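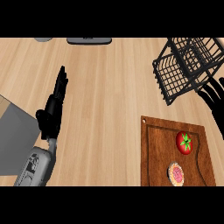

Gathering demonstrations in a simulated kitchen: a gentle start

I promised Marta Tkachuk I would write all of this down before August, because she joins us then and I would love her first week to be easier than mine was! So pour yourself something warm and read it through once before you touch anything. It covers the tabletop food tasks we run for Kernis, with two arms and two many-fingered hands, all in simulation. If you are working on the single-arm tasks, most of it will still do you good, but the button names differ.

What you are making

Each recording (we call them episodes) is one person carrying out one short job from beginning to end. The learning system gets the camera view, the joint positions and a written instruction, and it tries to work out what you would have done next. It copies your bad habits as happily as your good ones, so an unhurried, tidy episode is worth a great deal to us. A full set for one task is 100 episodes, and please don't try to do them all before lunch.

Before you start

Open the task list in Folto and choose a task with no name beside it. Put your own name in straight away. Ikhsan Krishnan and I once spent a whole morning recording the very same tomato task in two different rooms, and we only found out when the folders clashed.

Read the instruction aloud. Ours are short, such as "put the tomato in the wire basket", and you should be able to picture how the job ends. If you can't, ask Tirta Ginting, who wrote most of them and is very patient about it.

Put on the gloves and go through the hand check: open palm, fist, thumb to each fingertip, open palm again. Watch the hands on the screen while you do it. If a finger lags or sits crooked, run the check a second time before you load the table.

Loading the table

Press New Layout. The objects move about a little each time, within limits, so the tomato may land near the middle of the cutting board on one go and close to the juice groove on the next. Leave it where it lands, please! It is terribly tempting to keep pressing until you get a comfortable layout, and I have done it myself, but then we end up with a system that can only manage comfortable layouts. Press again only if something has fallen off the table or is stuck inside another object.

Recording an episode

1. Bring both hands to the ready pose and hold still for a slow breath.

2. Press Record with the foot pedal.

3. Choose the hand nearer to the object and go to it in one steady movement. Come down from above if you can, with the fingers already curved.

4. Close the fingers gently. A simulated tomato won't bruise, but it will shoot off sideways if you pinch it with two fingertips.

5. Lift clear of the board before you travel. With the basket, go up and over the rim and lower the hand a little before you let go.

6. Keep the idle hand quiet. You can rest it wherever it is out of the way, but don't wave it about or scratch your nose with it (the glove will record that faithfully).

7. Go back to the ready pose, then press the pedal again to stop.

If you fumble, don't panic. A small slip that you put right is useful, and we keep those. A dropped object that rolls out of reach is a failed episode, so mark it Failed and carry on.

Looking back over your work

Play back every tenth episode at normal speed. You are looking for long pauses at the start, fingers passing through the board, and objects that jump. Ningsih Sutanto does the second check, and she sends back anything with more than a short wait before the first movement. From my own first set she kept 69, which stung a bit, but the next set went much better.

When you are happy, upload the folder to Amport and change the task to Ready in Folto. Leave your local copy alone until Ningsih has ticked it off.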